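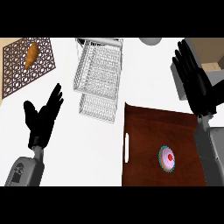

February, 6:40 a.m., before the phones start

Slept four hours and feel great! The Wila parish ledger is finally readable. Lempi spent last evening on the baptism columns and she's got the old priest's abbreviations cracked: the little hooked mark is "godparent absent," which I'd been reading as a second surname for weeks. That fixes most of my mismatches with the relief lists Adom brought back from the border visit.

Where we are: 370 families entered, 200 of them matched to a church of origin. Adom's own list says 2000 people passed through the guesthouse, so there's a long way to go, but the matching is quick now (I did a whole page over one cup of coffee).

Transliteration is still a mess. Pentti wants one spelling per family name, Hanne wants to keep whatever the family wrote themselves. I'm with Hanne. We can add a search key in its own column and leave the names alone. Pentti, if you read this, come argue with me at lunch.

Jarlath called from Matar. The bishop's office there has a box of marriage records and will let us copy them, all 1000 pages, if someone comes in person. I said yes before he'd finished the sentence. Need to ask about the damp ones, and whether the Orthodox and Protestant registers were kept together.

To do: re-run pages with the hooked mark. Send Lempi the two I couldn't read. Find the spare scanner cable.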